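Table clearers wanted, Pellico lunch room

Need 3 people for weekday lunch shifts, start asap. Clearing and wiping tables, stacking plates, getting the glass mugs back to the dish room in one piece. Up to 200 covers on a busy day so you'll be on your feet the whole time.
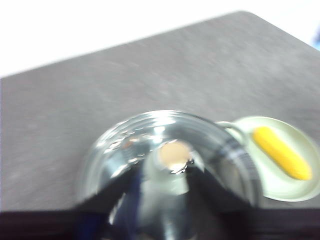
No experience needed, we show you the trays and the dishwasher on day one. Must be ok with lifting full racks and wet floors. Closed shoes please. Meal included, paid every second Friday.

Shifts run 11 to 3, sometimes a bit later if theres a group in. Evening work possible at our Latier site, ask if your interested.

Stop by the counter after 3 or leave your name and number with whoever is on. Apply by 2025-11-26.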